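Home > Storage & Organizing > Small Spaces

Do you label your bins or trust your memory?

clarnia_attic
Moved into a 551 square foot apartment in October and my sister insists every bin needs a label. My position is that I know what I own. She points to the 2 tape measures I bought last month.

huguette_m
Your sister is right. Color is fine for one person. Add a spouse and "the yellow one" becomes a negotiation.

pegboard_pete
Disagree. Labels go stale. I have a box marked TAXES that has held Christmas lights through two moves. Go by color and keep the lids off.

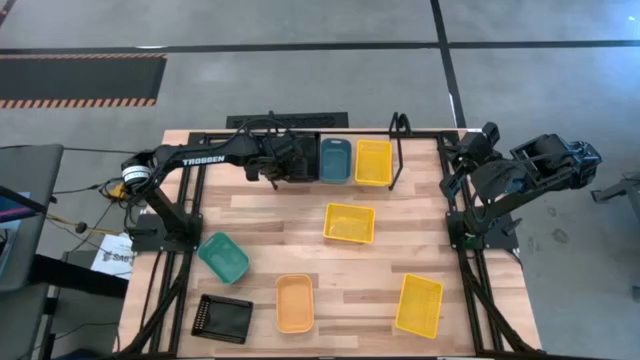 Small bins and baskets, mixed colors, butcher-block top.

huguette_m
Pete, you have three yellow ones up there. Which yellow?

pegboard_pete
The correct yellow.

clarnia_attic
My sister has now read this thread and ordered a label maker. Thanks, everyone.

taltthorpe_tim
Masking tape and a marker. Mine have stayed put for six years, and so has the junk.

Filed under: bins, labels, domestic disputes
6 replies | 1120 views | 2 shares
Contact the moderators | Back to top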